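Brazo de sobremesa Skarnenine, kit para montar: opinión tras unos meses de uso

Compré el kit en mayo, en la tienda web de Clovwood, después de descartar dos brazos impresos en 3D que me parecieron flojos de hombro. Quería algo con piezas de metal, servos de bus y una placa que se pudiera programar en Python sin pelearse con controladores antiguos. Lo uso para tareas de coger y colocar con objetos ligeros, casi siempre comida de juguete.

El montaje me llevó dos tardes. El manual viene en inglés y tiene un error en el paso 12: la escuadra del codo aparece girada y, si se sigue el dibujo, el cable del servo siguiente no llega. En el foro de Clovwood lo explica un usuario, Cor Schouten, y con su corrección no hay problema. La tornillería es correcta y traen repuesto de casi todo, menos de los tornillos cortos de la pinza.

En cuanto a alcance, cumple. Colocado en el suelo delante de un mueble bajo llega bien a los compartimentos laterales, siempre que se entre con la pinza en horizontal.
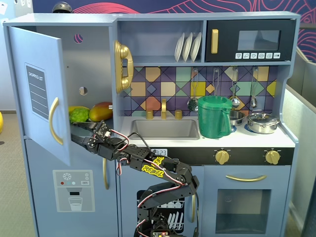 La pinza es la parte que menos me convence. Con frutas lisas resbala si no se aprieta bastante, y el servo se calienta cuando mantiene la fuerza más de un minuto. Le pegué goma fina en los dedos y mejoró. El fabricante anuncia una carga de 500 gramos; con el brazo estirado yo no pasaría de la mitad.

El cableado va por fuera, sujeto con bridas. Conviene dejar holgura en el codo, porque en el primer montaje lo dejé tirante y se soltó un conector a los pocos días. La placa tiene un indicador luminoso que ayuda a saber si hay alimentación, aunque queda en la base y según dónde se ponga el brazo se ve mal.

El software es sencillo. Grabar posiciones a mano y repetirlas funciona desde el primer día. La calibración se pierde a veces al apagar; escribí al soporte y me contestó Rukhsana Sethi con una versión nueva del firmware, que lo arregló.

Pagué 141 euros, sin fuente de alimentación. La fuente hay que comprarla aparte y el anuncio lo dice en letra pequeña.

Nota: 6 sobre 10. Con otra pinza le pondría más.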